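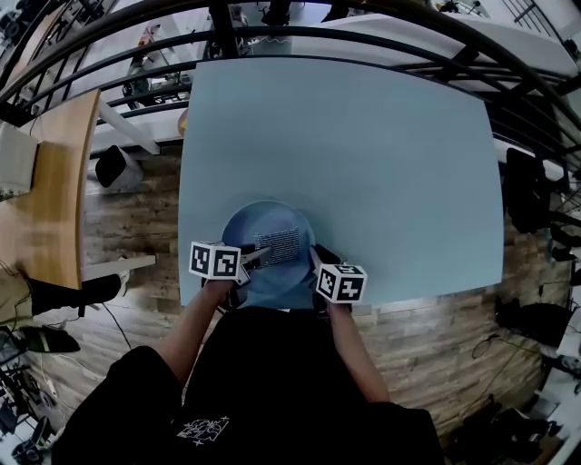 Dishwiping and Table Tasks with Hand-Held Grippers: Workshop Tips

Revised Tue 7 January

The following guidance applies to all persons using the hand-held grippers at the Cumidlow workshop for plate wiping and similar household tasks. It has been revised after the pinch injury and the run of dropped plates recorded in December. Questions should be directed to Marina Andreadis at the front office.

What went wrong

During a plate-wiping session in December, the right-hand gripper continued to close after the operator had released the trigger. The operator reached across with a free finger to clear the pad from the jaws and was pinched at the first knuckle. The skin was bruised and not broken. On inspection, the trigger return spring was found to be clogged with dried detergent, and the trigger was resting 5 mm short of its open position.

The same fault explains most of the dropped plates. A gripper that does not open fully will catch the rim on release and drag the plate towards the operator.

Before starting

Squeeze and release each trigger several times with nothing between the fingers. The fingers should return to fully open without help. If either one hesitates, tag the unit and return it to the shelf marked Wiltard. Do not use the other gripper on its own to finish the job.

Clear the tabletop of everything except the plate and the pad. Mugs and cutlery left near the work have been responsible for several minor spills.

Wipe the marker cubes with a dry microfibre cloth. Spray cleaner must not be used on them, as it lifts the printed faces at the corners. A cube with a lifted face will cause the tracking to jump, and the recorded motion will be rejected when it is checked.

Tie back long hair and remove rings, bracelets and lanyards.

Wiping a plate

Place the plate near the front edge of the table, but with its whole base supported. Operators who set it further back tend to lean their weight on the table, and the wrists tire quickly in that position.

Hold the plate steady with one gripper and move the pad with the other. Pick the pad up by its middle. When it is held by a corner it folds under, and the metal fingers will scratch the glaze.

Light pressure is sufficient. A stubborn mark should be soaked in the sink afterwards and not scrubbed with the gripper.

If the pad jams

Stop and set both grippers down on the table. Free the pad with the wooden spatula kept in the Pona drawer. Fingers are not to be placed between the jaws at any time, whether or not the unit appears to have stopped – the December injury occurred in precisely this way.

Cleaning and storage

Rinse pads in warm water and hang them to dry. A pad put away damp will smell by the next morning and should be thrown out.

Detergent must be kept off the trigger housing. Should any run down the handle, wipe it off at once with a barely damp cloth and leave the unit open overnight. Replacement springs are ordered through Stamatopoulos under part number 264 and are fitted by workshop staff only.

Cables are to be coiled and kept clear of the walkway at the end of each session.

Any pinch, however slight, is to be entered in the incident book before the operator leaves the building.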